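Bench book, test kitchen. Monday, 7.40 am

Parsnip gratin, batch four. Batch three is in the bin and will not be discussed beyond the following: the middle was raw, the top was black, and the sides had the texture of a wet envelope. I wrote "promising" next to batch two, so my judgement is on record.

Changes from batch three. Parsnips cut to 2 mm on the Jillitz slicer instead of by hand. Cream warmed with the garlic and a bay leaf first, then strained. Salt goes in the cream and not between the layers, where it lands in one place and stays there out of spite. Cheese held back until the last part of the bake.

Cores: I took them out of the big ones and left them in the small ones. The card for batch one says "remove all cores", and whoever wrote that card had a free afternoon. (Me.)

8.15. Cream on low. The Bastos pan has a hot spot on the side nearest the handle, so keep turning it. I have been meaning to put tape on the handle saying so. There is no tape.

8.30. Layered up in the shallow Claltberg dish. The parsnips want to go in flat and overlapping like roof tiles, and for two layers I did that very nicely. After that they went in by the handful and I pressed them down with a spatula. We shall see if the oven can tell. Cream poured over until it just showed at the edges. Do not top it up when it sinks. I topped it up in batch two and we had soup.

8.45. In at 140 fan, foil on, shiny side wherever it happens to be. The dial says 140. The probe says 138, steady, which by the standards of this oven is a love letter. Left it alone.

9.25. Forty minutes gone. Foil lifted at one corner. Knife goes through the top few layers and then meets opinion. Foil back on. Smells of garlic and warm parsnip, and slightly of whatever was on the oven floor from Friday's pie people. If you bake a pie that leaks, please put a tray under it. If you have already baked a pie that leaked, there is a scraper in the second drawer.
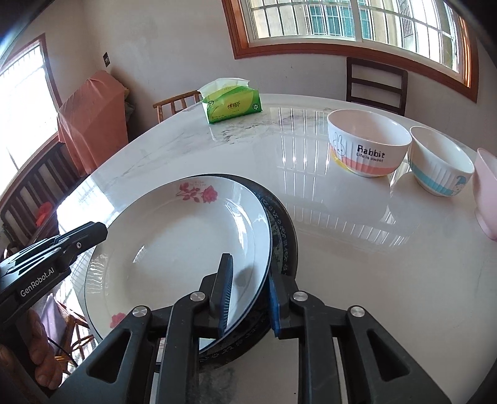
9.50. Knife goes right down now. Cream has thickened but is still loose in the middle when you tilt the dish, about as loose as custard you would apologise for. Foil off. Cheese on: 100 g of the hard Udport, grated fine. I had 100 g of the soft one weighed out as well and lost my nerve. The soft one goes oily. It went oily in the leek tart and it went oily in the dumplings, and I do not believe it has changed.

Oven up to 190 for the top.

10.05. Pale. Nothing happening.

10.10. Still nothing happening.

10.14. Everything happening. Out.

Colour good: brown at the rim, gold in the middle, one dark patch at the back left where this oven always does it. Turn the dish halfway through the last stage. I knew this, and so does anybody who has read the note on the oven door, which is in my handwriting.

Rest. The card says ten minutes. I gave it ten and cut a corner, and the corner slid apart and lay down. Gave it another ten and cut the opposite corner, and that one stood up with clean sides. So the card is wrong and the resting time is twenty. I have changed the card, in pen, so it's official.

Tasting notes, own opinion, spoon in hand. Sweetness right. Garlic right, and much better strained than in bits. Salt a touch low at the bottom and fine at the top, probably the cheese doing the work up there. Bay leaf: cannot taste it, would not dare leave it out. The careful layers and the handful layers are the same. I tried both halves of a slice separately to be sure, and it was a sad thing to learn after all that tiling.

Texture is the real gain. The thin slices hold together without going to mash. I think the 2 mm setting is doing most of that, though the slicer also takes fingertips at 2 mm, so use the guard. The guard lives on the hook. It does not live in the sink under the baking trays.

For batch five:

Salt up slightly in the cream.
Foil stage 65 minutes straight through, no peeking at the corner, it only lets the steam out and tells you nothing you want to hear.
Turn the dish.
Try a little nutmeg in half. I am against nutmeg on the whole but have been outvoted.
Rest 20.

Still open: can it be baked the day before and warmed through? Half of this one is cooling on the side and goes in the fridge by noon, covered. Tomorrow it gets a slow reheat under foil, and I will write down what it looks like even if it looks like batch three. It is labelled. The label says it is an experiment and asks not to be eaten, as the last one did.

Also: we are out of bay leaves, foil is low, and the good peeler has gone again. Using the bad peeler until further notice.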